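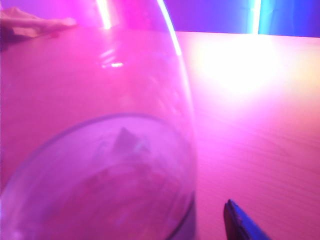

Wrist view at close range, pouring set, Flurkwood.

Home | Projects | Interviews | Archive | Subscribe

Collecting pours at Flurkwood

The Flurkwood group has spent since June recording a single household task: pouring water into a glass. The set is called Jukolura and holds 2559 episodes. I spoke with the collection lead on a Thursday, between sessions.

"An episode is one attempt, start to finish," the lead said. "Joint positions, gripper state and every camera view, on one clock. If the clocks drift, the episode is thrown out."

Operators work in blocks of 60 attempts and then swap. Longer blocks were tried in the first weeks. "People get smooth, and then they get identical. The model learns one person's wrist."

Clear vessels were chosen on purpose. Depth sensing does badly on glass, and the policy is trained on colour views alone. Coloured lighting is part of the plan as well, with the lamps changed between blocks. "White light in every episode gives you a model that knows white light," the lead said. "Under magenta, the edge of a glass is mostly highlights. It has to cope with that."
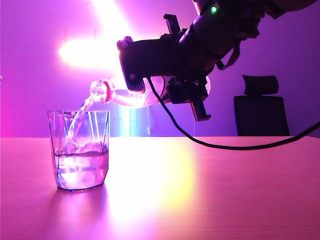 Benavides, reached later by phone, was less sure about the lighting. The same number of episodes under plain lamps, with more shapes of glass, would in Benavides's opinion have taught the model more. "Colour you can fake afterwards," Benavides said. "Refraction is a lot harder."

The lead accepts part of that. Colour shifts are applied in training too, but they don't move the glare on a tabletop — a real lamp does.

Failed pours are kept and labelled. Each one gets a short code for the fault: missed rim, late stop, slipped grip. Stopping is the hardest part to teach, as the arm must begin to tilt back before the level is reached. There are 2 labellers per episode, and where they disagree it goes back in the queue.

The next stage moves to the Plevia site, with 50 episodes planned as a first check on a different table.

Comments

tiltback: Do you log the weight of the bottle? We found it mattered more than camera count.

R.: Would like to see the fault codes published.

We use cookies to remember your settings. Accept | Manage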